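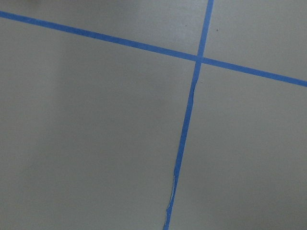
Blue tape crossed on a gray surface.

How to Lay Out a Tile Floor From the Center

I love this part of a tile job, and I'm always amazed how many people skip it! An hour with a tape measure and a chalk line saves you from that awful skinny sliver of tile along the most visible wall.

Find the middle of each wall, ignoring alcoves and door recesses, and snap a line between opposite midpoints. Then check the corner where they cross. Measure 3 feet along one line, 4 feet along the other, and the diagonal between those marks should be exactly 5 feet. If it's off, trust one line and swing the other until it agrees.

Now the fun bit: a dry run. Set loose tiles from the center out to each wall, with spacers (mine were 2 mm). My hallway in Plevley is 218 cm wide at one end and 220 at the other, so the cuts taper, and seeing that before any mortar was mixed was such a relief. If the last tile comes out less than half width, shift the whole line over by half a tile and try again. 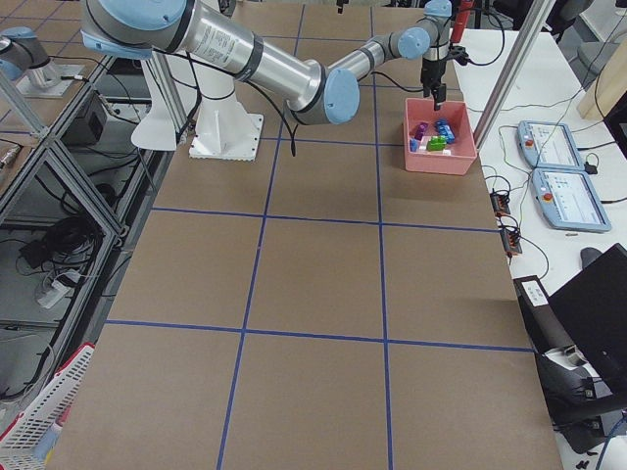 Rezaul Bhuiyan wrote in to ask whether the line should follow the doorway instead, as his kitchen looked crooked from the hall even though every measurement was right. Great point, and yes, if you see the room mostly through one door, center a joint or a tile on that opening and let the far corners take the odd cuts.

Once you're happy, mark the final lines in pencil over the chalk, because chalk rubs off under your knees faster than you'd think. Pick up the tiles one quarter of the room at a time and stack them in order. Then spread only as much mortar as you can cover in ten minutes, keep the lines showing, and start right at the cross.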